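Back on court after far too long

18th April
Posted by Venkataraman

So I've gone and joined a badminton club. Me! The person who once pulled a muscle reaching for the cereal. It's the beginners' session at the Rarnham sports hall, and I've been going since March, and I have to tell you I'm completely hooked.

A bit of history first. I played as a kid, in the yard, over a clothesline, with rackets that had about as much spring in them as a tennis shoe. We kept score in a way that changed depending on who was losing. Then I went to college, got a job, sat in a chair for many years, and that was my sporting career. When I moved out to Vestley last fall I drove past the sports hall twice a day on my way to work and kept seeing people coming out red in the face and laughing, and I thought, well, I'd like to be one of those.

It took me the whole winter to go in. I'd like to say I was busy but I was mostly scared of the changing room.

The first night I lasted 6 minutes before I needed to sit down. I know because there's a huge clock on the wall and I was staring right at it. Badminton looks so gentle from the outside (people in parks play it holding a sandwich!) and then you get on a proper court and you're lunging forward, scrambling back, twisting round, and your legs are asking what they ever did to you. The next morning I went down the stairs backward, holding the rail with both hands.

But I went back. And the time after that it was a little easier, and then one night I hit a clear that went all the way from my back line to the other back line, high and lovely, and I stood there admiring it so long that I missed the return by a mile. Worth it.

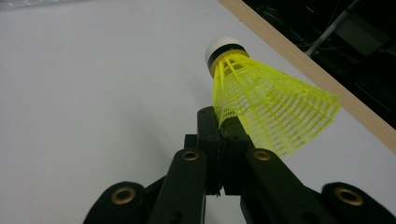
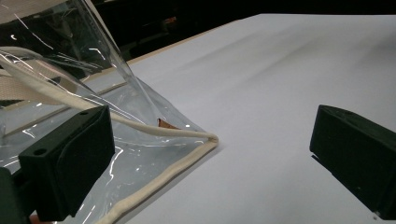

What I'm working on now is my serve. In doubles you want the short one, just skimming the tape and dropping right on the line, and mine either hits the net or floats up like a birthday balloon for somebody to smash back at my ankles. The advice I keep getting is to hold the racket looser. I have a grip like I'm hanging off a cliff, apparently. So I've been walking round the house holding a racket loosely, stirring soup with the other hand, trying to get my fingers to relax. I knocked a plant over. The plant is fine.

I've also gotten very into gear, as I do with every hobby, before being good enough for any of it to matter. I spent an entire evening reading about string tension. People online will argue over this for pages! One thread I found had 400 replies and by the end they'd moved on to insulting each other's shoes. I came away having decided to leave my strings exactly as they are. Shoes, though, I did buy, and I'll happily tell anyone starting out to do the same. I'd been playing in my old running shoes and kept rolling over on the outside of my foot. Court shoes are flatter and they grip, and my ankles stopped complaining within 2 sessions.

The feather versus plastic question I'm staying out of. We use plastic at the beginners' session, the people on the far court use feather, and they make a different sound, a sort of crisp pop, which I find myself listening to when I should be watching my own game. Maybe one day. For now I'd wreck a feather one in a single rally and feel terrible.

The other thing I wanted to mention is how nice it is to be bad at something in company. At work I'm supposed to know what I'm doing. On court I swing and miss completely, big whoosh of air, and my partner says "good idea" and we carry on. I sleep like a log afterward too, and I've started eating a proper breakfast again.

There's a little friendly tournament coming up before summer and I've put my name on the sheet. Doubles, lowest division, and I fully expect to be home by lunchtime. I'll report back either way, and if my serve has gone over the net even once you'll be hearing all about it.

3 comments

shuttlemum: The stairs thing!! I was the same for a month. Try a long stretch for your calves straight after you finish, while you're still warm.

Backhand Blues: Have you tried serving backhand? Much easier to keep it low. Forehand short serves nearly made me quit.

gardengate: Relieved about the plant.

Recent posts
My 167-page notebook is finally full
Cooking with Iron: how I saved a rusty skillet
Vestley to Rarnham on foot, the muddy way
Soup for people who hate chopping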